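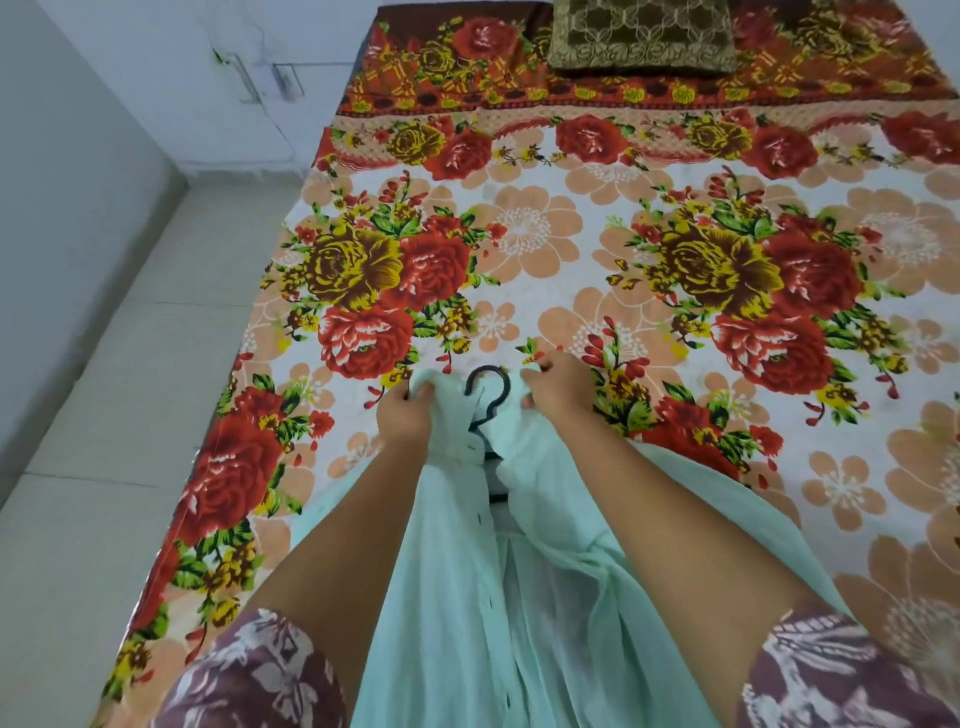 *La camisa verde menta, en su percha negra, sobre la sábana de las rosas.*

# Galería: una camisa, una cama y una tarde de armario

Bienvenidas y bienvenidos otra vez a la galería de Stondutano, nuestra pequeña hoja de asuntos de casa, que esta primavera va entera de ropa: cómo se guarda, cómo se dobla, cómo se cuelga y qué hacemos con esas prendas que se pasan media vida hechas un gurruño en el fondo de un cajón (todas tenemos alguna, y yo tengo bastantes más de las que me gustaría reconocer por escrito). En marzo os hablamos de las mantas y de los jerséis gordos, y llegaron tantas cartas preguntando por las camisas finas que no quedaba más remedio que dedicarles unas páginas. Así que preparaos un café o lo que toméis a estas horas, que vamos sin prisa.

La protagonista es una sola camisa, de manga larga y de un verde menta muy pálido, de esos verdes que parecen blancos hasta que los pones al lado de algo blanco de verdad. La tela es ligera, con una transparencia mínima, y ya sabéis lo que pasa con las telas así: son una delicia en cuanto aprieta el calor y un pequeño tormento el resto del año, porque se arrugan con solo mirarlas. A mí me gusta trabajarlas sobre la cama. La tabla de planchar se queda estrecha, la mesa del comedor suele tener migas, y en la cama hay sitio para extender las mangas enteras y dar un paso atrás si hace falta.
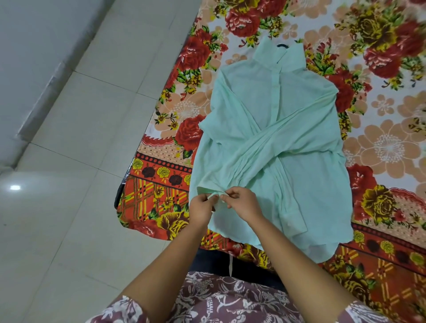
*Stondutano, n.º 23 · página 40*

Las mangas cruzadas por delante, una sobre otra, y los dedos ocupados en el puño. Es el momento que más me entretiene de todo el doblado, y también el que más gente se salta. Si el puño queda vuelto o arrugado por debajo, la marca aparece luego justo donde más se ve, al sacar la mano para saludar a alguien. Yo lo aliso con las yemas, sin apretar, y hasta que no está plano no sigo con lo demás.

Para las que dobláis en cajón, un consejo de mi abuela, que en paz descanse: la camisa siempre boca arriba mientras se colocan las mangas, el cuello bien lejos de una y el bajo cerca, y nada de tirar de la tela. Se acompaña. Ella lo decía con un tono que daba un poco de miedo, la verdad, pero sus cajones eran una maravilla y olían a membrillo.

En la mercería Grorard venden unos papeles de seda muy apañados para meter entre pliegue y pliegue. El paquete pequeño trae 7 hojas y dura lo suyo, porque se pueden reutilizar hasta que se deshacen. También sirven los que vienen dentro de las cajas de zapatos, si no tienen tinta.

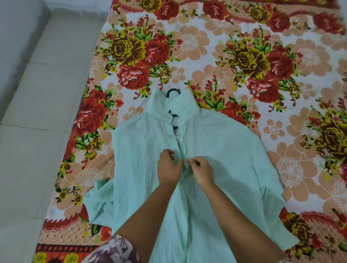 Abrochar o no abrochar una camisa para colgarla es una de esas discusiones que parten familias, y en esta casa tampoco nos libramos. Yo soy de las que abrochan, aunque sea a medias, y de las que empiezan desde arriba. Con una percha oscura como esta se aprecia bien el porqué: la barra negra asoma por la abertura del cuello y, mientras los dos delanteros siguen sueltos, cada uno tira hacia su lado y los hombros acaban donde les da la gana. Con el primer botón en su ojal la cosa ya se asienta bastante, y con dos o tres más puede una irse tranquila a hacer otra cosa. Mi hermana, que no abrocha jamás, sostiene que así se airea mejor. Llevamos años con lo mismo y no hay visos de acuerdo.

Otra cuestión que sale mucho en las cartas es la de las perchas. Las de alambre, por favor, de vuelta a la tintorería. Las de madera son preciosas, pero pesan y ocupan, y en un armario estrecho acaban dándose codazos. Las negras de plástico de toda la vida hacen su papel muy dignamente con prendas ligeras. En Van Wyk las tienen sueltas, en un cajón junto a la caja, y a mí me gusta elegirlas una por una y comprobar que los extremos no rasquen. Una rebaba diminuta puede dejar un enganchón en una tela fina, y eso ya no hay quien lo arregle.

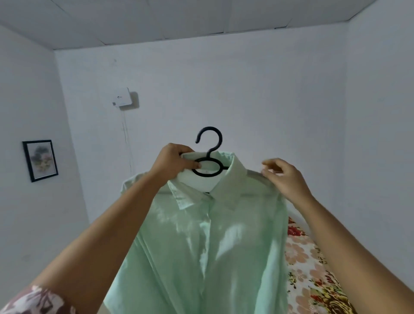 Una vez colgada, eso sí, queda el repaso, que se hace mejor con la prenda en alto y a ser posible cerca de una ventana. Las puntas del cuello hacia abajo, la tira de los botones derecha, las costuras de los hombros sobre la percha y no caídas por detrás. Dos pasadas con la mano abierta y al armario, con un par de dedos de hueco a cada lado para que respire. Si la vais a meter en una funda, que sea de algodón. Las de Sakosside son largas y cierran con lazada, y las he visto lavar un montón de veces sin que encojan.

Las cartas sobre lino y sobre blusas con volantes las dejamos para la próxima galería, que ya tenemos la carpeta a rebosar. Seguid escribiendo, y si vuestra abuela doblaba de otra manera, contádnoslo con detalle, que aquí se lee todo.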